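# Clear-desk policy

A **clear-desk policy** is a workplace rule that requires staff to remove papers, devices and personal items from their work surfaces when they leave for the day, and in stricter versions whenever they step away.
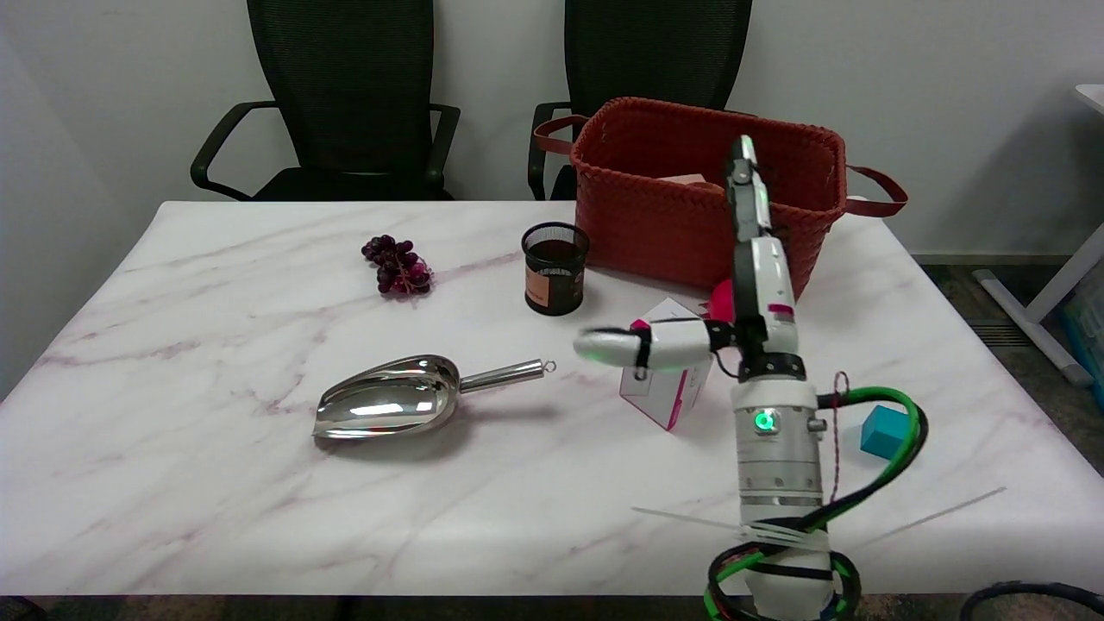
Supporters credit the rule with better security, easier cleaning and calmer workers. The first claim is plausible. The other two rest on thinner evidence than the posters in the break room suggest.

## Origins

The usual story traces the practice to offices that handled secret papers, where anything left out overnight was treated as lost. How it spread from there to firms selling carpet or insurance is poorly recorded. Accounts written by furniture sellers tend to give a neat line of progress, and should be read with care. A simpler explanation is rent: a desk with nothing on it can be given to someone else in the morning.

## Claimed benefits

### Security

A printed customer list in a locked drawer is harder to steal than one lying in the open. Even so, the rule covers only what can be seen. Passwords taped inside the drawer pass inspection.

### Productivity

The most quoted figure comes from Zastosness, a storage supplier, which reported that workers with clear desks finished tasks 25 percent faster. The report did not say what the tasks were or how they were timed. Zastosness also sells lockers.

A later survey by the office planning firm Grecu drew 3,000 replies and found that most people felt "more focused" after tidying up. Feeling focused was not checked against any work done, and those who disliked the policy may not have bothered to reply.

## The Cuvville trial

The town offices of Cuvville adopted a strict version one November and dropped it after 40 weeks. A published summary called the trial a success, though it gave no reason for ending it. Complaints attached to the summary mention lost files, long waits at the lockers and boxes of paper stored under stairwells.

## Variants

- **End-of-day:** surfaces are cleared once, at closing.
- **Strict:** surfaces are cleared at every absence, lunch included.
- **One-container:** loose items may stay out if they fit in a single tray or box. The Gruvau office guide recommends this version, without saying what it is supposed to achieve.

## See also

- Hot desking
- Paperless office
- Open-plan office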